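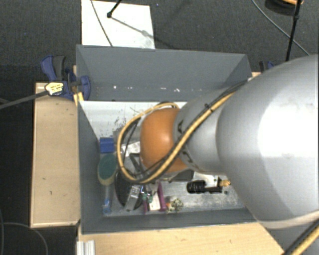

Search this blog Go

Prirkstead Town 1, Matheson Rovers 1

29/09/2024

I got to the ground early and still ended up behind the pillar near the tea hut. The gate was given out as 671, well up on the last home game, and most of the extra people seemed to have come over from Matheson.

Town started badly. Rovers scored after 11 minutes from a corner that should have been cleared twice. Our keeper came for it, changed his mind and got caught in between. We had plenty of the ball after that and did very little with it.

The second half was better. Moving the captain into midfield helped, and the equaliser came from a free kick he won himself. I thought we had a penalty near the end but the referee was closer than me.

A draw is fair. We still need a striker. The talk in the queue was that the lad on loan from Clolel goes back in November, and if that's right we will be down to one forward and a teenager.

The cup tie at Fillora is next. Their record crowd is 2,613, according to the old programme I have at home. I'll be going by train as the parking there is hopeless.

This site uses cookies. By carrying on you accept our use of them. OK

Contact | Copyright Prirkstead Touchline | Back to top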